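Participants wanted: sitting, sleep and bowel cancer recovery study

Hi, and thanks for stopping by. I coordinate the recovery study at Grovach, a small health research group in Costport, and I'm looking for people who've finished treatment for bowel cancer and would be happy to tell us (and show us, a bit) how their days look now.

I should say up front that I'm one of you. I finished chemo a few years back, and what I remember best is the chair. I lived in that chair! Tea, telly, naps, phone calls to my mum, the lot. Everyone told me to get moving and I nodded and sat back down again. So when Grovach got the money to look at how long people sit after treatment, and whether breaking it up helps them sleep, I put my hand up before the meeting was over.

We're after 148 adults all up. So far 69 have joined, so there's still plenty of room.
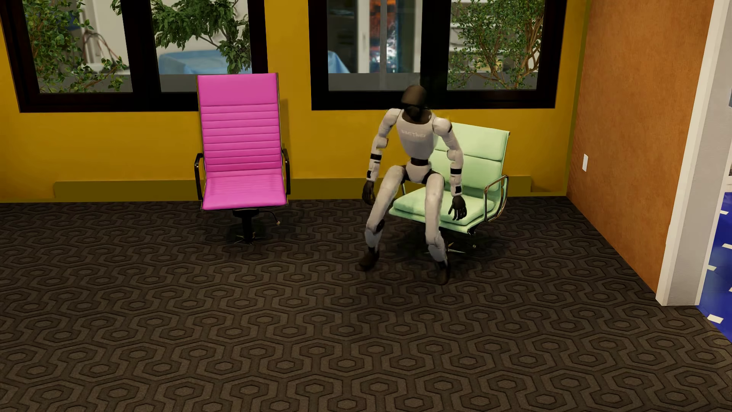 Sitting time is the main thing we measure, and we do it with a little sensor that sticks to the front of your thigh. You wear it for 9 days, shower and all, and it knows whether you're up or down without you having to write anything. On your first visit we'll also ask you to stand up from a chair and sit down again at your own pace, knees bent and leaning forward a little, and you can stop halfway if you've had enough. Use your arms if you need them. I still do on bad mornings.

After that you'll be put in one of two groups. One lot gets a gentle buzz on the wrist as a reminder to get up and potter around the house. The other lot carries on as usual and gets the same wristband to keep at the end. I don't get to choose who goes where, so please don't try to bribe me with baking (you can still bring baking).

You can take part if you're over 18, finished treatment for bowel cancer at least 2 months ago, and can walk across a room with or without a stick or frame. A stoma is fine, I promise, and we've had lots of practice working around them. If you're due for more surgery before May, get in touch anyway and we'll work out a later start.

There are two visits to our rooms in Costport and one phone call in between. We cover your parking or bus fare, and you'll get a grocery voucher after each visit. Bring your partner or a mate if you'd like the company.

Nothing here replaces your own doctor, and saying no won't change your care one little bit. You can also pull out whenever you like and you don't have to tell me why.

To put your name down, fill in the short form on the Grovach website or ask at our front desk for the recovery study. I read every message myself and I'll ring you back for a chat before you sign anything.

Posted 29 Dec 2024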